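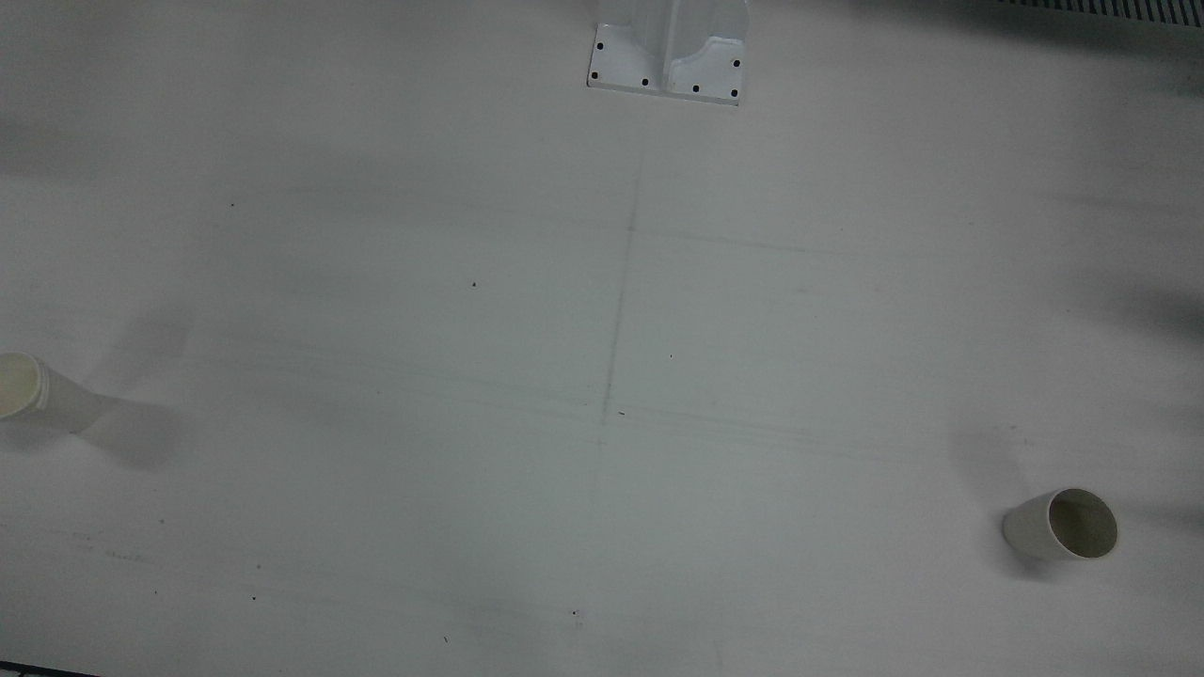
Big table, bracket end at the top. Smudges, scuffs and all.

January 2024

Okay, table notes, before I forget which rag did what. I've been meaning to deal with this top for ages and today I finally got down at eye level with it and had a proper look. From the doorway it's a nice clean white table. Up close it's a record of everybody's elbows. There are smudges, little dark specks, and that band of streaks across the middle that I keep wiping at as if it's going to change its mind one day.

The center line is in a sorry state too. It's fine just below the bracket, then it wanders off to the left a bit and has pretty much given up before it gets to the near side. Kidus thinks he drew it against the edge of a folder, and looking at it I believe him. The cross marks are worse. I can find the short one on the right if I already know where it is, but the lower ones are so mixed up with the streaks that I couldn't swear which are marks and which are scratches.

What I tried, on a patch down in the near corner where it doesn't matter:

Damp cloth, nothing else. Took off the dusty stuff. Did nothing for the gray rubs.

Damp cloth plus a drop of dish soap. Better! Most of the smudges lifted, though it needs a second wipe with clean water or it dries with a film on it (found that out, obviously).

White eraser. Surprisingly good on the gray rubs, and it leaves crumbs everywhere. Also it will happily take the pencil off, so keep it well away from the center line until we've copied down where the thing is.

Melamine sponge. Works fastest of the lot, but I think it leaves the patch slightly shinier than the rest. Wen-hsiung says he can't see any difference. I can. I'm not using it on the whole top until somebody else agrees with one of us.

The whole corner took 20 minutes, most of that being me fussing. Doing the entire table is a morning, I'd say, if we clear it first and people leave it alone while it dries.
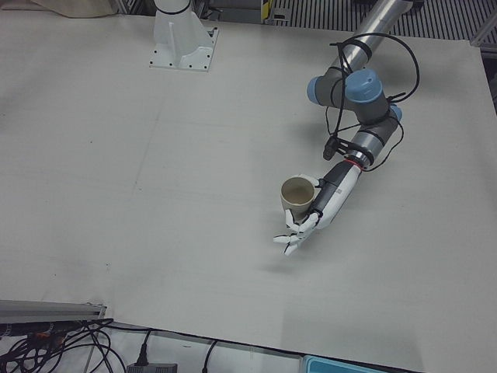 Cups next, because I have to put the order in and everyone has an opinion. I've been leaning toward the plain beige paper ones, same idea as the one being held upright over the table here, beige outside and tan inside. On a top this pale you can see straight away where the rim is, and that matters more to me than how they look in the cupboard. White on white makes me squint. Cameron likes the white ones for being a bit more formal, which is a funny thing to want from a cup, but fine, he's allowed.

Cloreo does the beige in a carton of 500, and the size we want is the 237 ml. I asked about a smaller box and they don't do one. That's a lot of cups, but they stack, and there's room on the shelf over the sink if we finally move the old tape rolls. Adom has promised to move the old tape rolls. (Adom promised that in August as well.)

One thing to check when they come: squeeze one lightly at the rim and see how far it goes out of round before it springs back. The sample I got from Bustalden went oval and stayed oval. I don't want a whole carton of ovals.
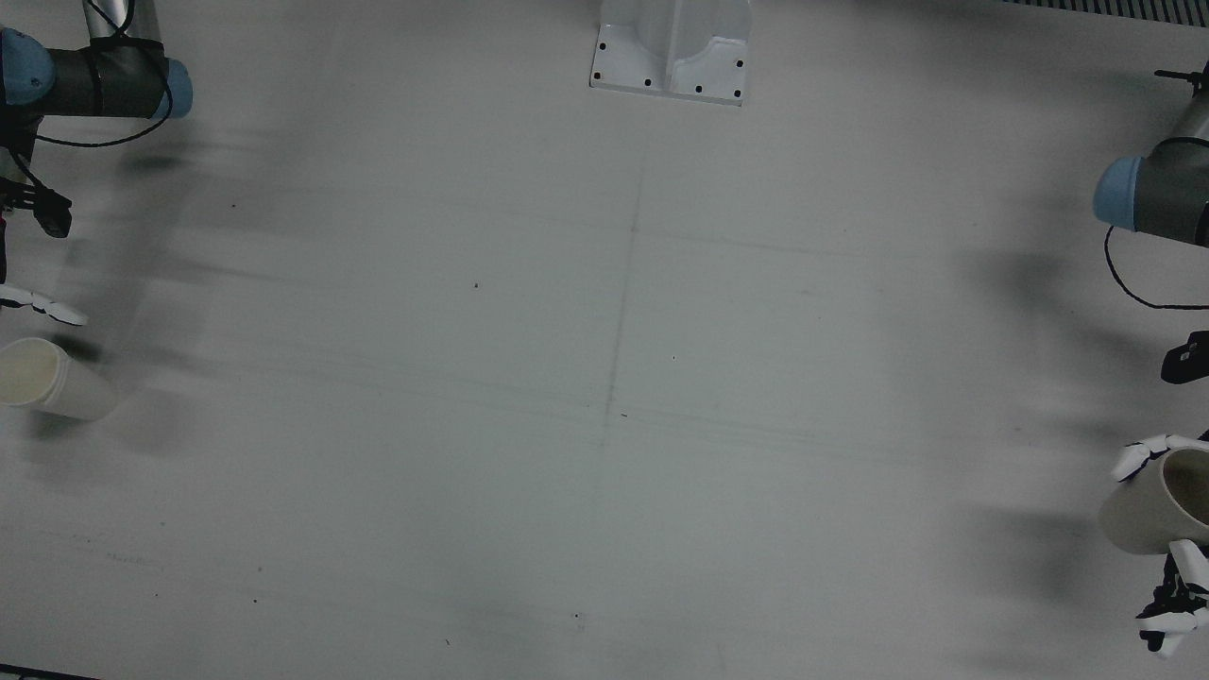
Also I'd like us to agree on where cups live between uses. Stacked, upright, at the back of the side shelf, and anything with a dent goes in the recycling and doesn't go back on the stack. I pulled a squashed one out of the middle of the pile this morning and the ones on either side of it had picked up a crease.

Back to the lines. Plan is to measure the center line off the bracket's base plate this time, from the holes along the front edge, and leave the table edge out of it. The front of the plate doesn't look square to me, it runs a touch lower on the right, so don't just butt a ruler up against it and draw! Use a hard pencil, and go over it twice, lightly. Kári offered thin tape. My worry with tape is the corners lifting and collecting fluff, but we could try a short strip on the right and see how it looks after a couple of weeks.

To do:

Copy the current marks onto paper before any more cleaning (me)
Soap and clean water over the whole top, then eraser on the worst rubs
Borrow the 2 m steel rule back from Watamthorpe
Order cups, beige, unless Cameron comes up with a better argument
Tape rolls. Adom!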